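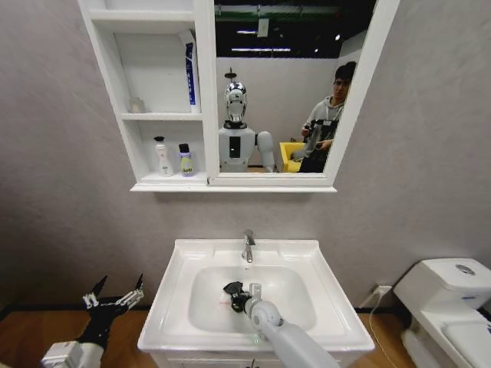
Pendeck weitet getrennte Sammlung von Kunststoffverpackungen auf Schulen und Kindertagesstätten aus

Pressemitteilung, 31.03.2021

Der Entsorgungsbetrieb Pendeck stellt die Abfallsammlung an den Bildungseinrichtungen im Verbandsgebiet auf ein Vier-Stoff-System um. Ab April werden Leichtverpackungen, Papier, Bioabfall und Restabfall in allen angeschlossenen Schulen und Kindertagesstätten bereits im Gruppen- bzw. Klassenraum getrennt erfasst. Bisher erfolgte die Trennung überwiegend erst am Sammelplatz auf dem Außengelände.

Grundlage der Umstellung ist eine Sortieranalyse, die das Ingenieurbüro Fukari im Auftrag des Betriebs durchgeführt hat. Untersucht wurden 172 Stichproben aus Restabfallbehältern. Erfasst wurden die Fraktionen Leichtverpackungen, Papier und Pappe, Organik, Hygienepapiere sowie sonstige Stoffe, jeweils nach Masse und nach Volumen. Leichtverpackungen bildeten nach Volumen die größte Fraktion. Ein erheblicher Teil davon stammte aus Wasch- und Sanitärräumen, in denen bislang nur ein Restabfallbehälter vorgesehen war. Es handelte sich vor allem um entleerte Seifenspender, Shampooflaschen und Tuben.

Für Sanitärräume gilt künftig folgende Zuordnung: Restentleerte Kunststoffflaschen und Tuben gehören in den gelben Behälter, Pumpköpfe werden zuvor abgeschraubt und ebenfalls dort eingeworfen. Faltschachteln aus Karton werden flach gelegt und dem Altpapier zugeführt. Papierhandtücher, Watte und Zahnbürsten verbleiben im Restabfall. Ein Ausspülen der Verpackungen ist nicht erforderlich.

Insgesamt werden 800 Innenbehälter ausgeliefert. Das Fassungsvermögen beträgt 60 Liter für Flure und Mensen; für Klassen- und Waschräume kommen kleinere Ausführungen mit abnehmbarem Deckelrahmen zum Einsatz. Die Kennzeichnung erfolgt über Farbe und Piktogramm. Die Behälter liefert die Firma Chiang, die nach einer öffentlichen Ausschreibung den Zuschlag erhalten hat. Die Abfuhrtage der Außenbehälter ändern sich nicht.

Begleitend stellt Pendeck die Unterrichtseinheit "Kusero" bereit. Sie umfasst zwei Module, eines für die Klassenstufen 1 bis 4 und eines für die Klassenstufen 5 und 6. Behandelt werden Stoffkunde, Sortierverfahren und Wiederverwendung. Kindertagesstätten erhalten auf Anforderung Bildkarten mit gängigen Verpackungen aus Küche und Bad.

"Die Fehlwurfquote im Restabfall lässt sich nur senken, wenn der passende Behälter dort steht, wo die Verpackung anfällt", erklärt Pui-shan Tai, Leitung Abfallberatung bei Pendeck. "Eine zweite Sortieranalyse mit gleicher Methodik ist vorgesehen. Die Ergebnisse werden veröffentlicht."

Den Einrichtungen entstehen durch die Erstausstattung keine Kosten. Ersatzbehälter werden nach der geltenden Gebührensatzung berechnet. Einrichtungen in freier Trägerschaft können sich dem System auf Antrag anschließen; das Formular ist bei der Abfallberatung erhältlich.

Pressekontakt:
Pendeck, Abfallberatung
Pui-shan Tai

Abdruck honorarfrei, Belegexemplar erbeten.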